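Home Issues Articles Authors Search Contact

3. Building the handheld grippers in a shared workshop

3.1 Starting point

The Temon gripper is meant to be built by one person with a desktop printer, a soldering iron and a set of hex keys. Our first version was made at home by the second author, on a kitchen table, and it showed most of the problems that the later version had to fix. The housing was printed in two halves that met along the grip. After a few hours of use the seam opened under the thumb, and the screws near the trigger worked loose. The fingers were printed in the same stiff plastic as the body and slid over thin fabric without lifting it.

We moved the build to the Mustonen workshop, a shared space with open benches and members' evening hours, so that two people could work on a matched pair. The second version, which we call Temon 2, keeps the trigger linkage of the first but changes the housing, the finger mounts and the cable exit. All parts files are listed in Appendix A. One complete gripper weighs 349 grams without its cable.

3.2 Housing and linkage

The body is printed as a single shell with an open back. The linkage goes in from behind and is held by two cross pins. Printing the shell in one piece takes longer and needs support material inside the grip, but the seam is gone and the part has not cracked in use. We print it standing on its nose, with 6 perimeters in the neck where the bending load is highest. Builders who print it lying down should expect the neck to split along the layers.

The linkage turns a pull of the trigger into an equal movement of the two fingers. We tried a geared version from the Vamow parts library and dropped it. The teeth had enough play that the fingers could be moved by hand with the trigger held still, and the position reading drifted from one session to the next. The pinned linkage has some play too, mostly in the rear pin, but it stays the same from day to day and can be taken out in calibration.

Assembly order matters in one place. The rear pin must go in before the position sensor, or the sensor board has to be unsoldered to reach it. Keisha Begay made this mistake on the first pair and Amos Sorensen repeated it on the second, and there is now a raised number next to each pin hole in the parts files.

3.3 Bench trials with cloth

Cloth was chosen for the bench trials because it was the material on which the first version failed most often. It is also easy to find and does no harm to a new finger pad. The trials were run at a long table in the workshop during normal open hours, with two operators, each holding a gripper. One operator sat or stood at the near side and the other reached in from whichever side was free. We gave no rule about who should make the first grasp.

The task was to separate and spread two pieces of cloth that had been dropped on the table one over the other. Figure 1 was taken from one of the two grippers and shows the other being brought to the line where the two pieces overlap. This is the hardest grasp in the task, since a finger placed slightly too far over takes both layers together.
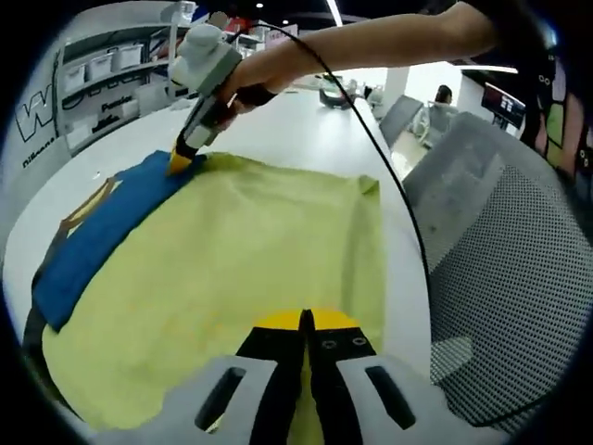 Figure 1. Two-operator cloth trial. The yellow fingertip of the far gripper presses on the upper edge of the blue cloth where it meets the yellow-green one.

3.4 Results of the trials and changes made

We logged 318 grasps over the trial period. A grasp was marked as good if the cloth was lifted clear of the table and only the intended layer moved. Most of the bad grasps were of two kinds. In the first, the fingers closed above the fabric and caught nothing. In the second, both layers came up together. The first kind became less common as the operators got used to pressing down before closing. The second kind did not change much with practice, and we take it to be a matter of finger shape.

Three changes to the build came out of the trials. The finger mount was given a slotted hole so that the pad can be set slightly forward or back. The trigger return spring was swapped for a softer one after both operators complained of sore hands. The cable was also lengthened to 1,220 millimeters. With the shorter cable, an operator reaching across the table would pull against it near the end of the reach, and the pull could be felt at the fingertip. The longer cable has to be kept out of the work area, and we have not found a good way to do this other than draping it to one side before starting.

We did not test the grippers on wet cloth or on heavy fabric such as canvas or toweling. A builder at Korkden who printed a pair from our files reports that the softer spring is too weak for denim, and that the original spring works if the trigger arm is lengthened. We have not repeated this.

3.5 Notes for other builders

The printed pins wear quickly and should be replaced with steel ones from the start. The holes in the shell are drawn slightly small and need to be reamed by hand. A drill will melt the plastic and leave the hole oval.

Calibration should be done after the gripper has been worked open and closed for a few minutes, and again whenever the rear pin is removed. The script reads the sensor at fully open and fully closed and writes both values to a text file. If the two values are swapped, the sensor board has been fitted upside down.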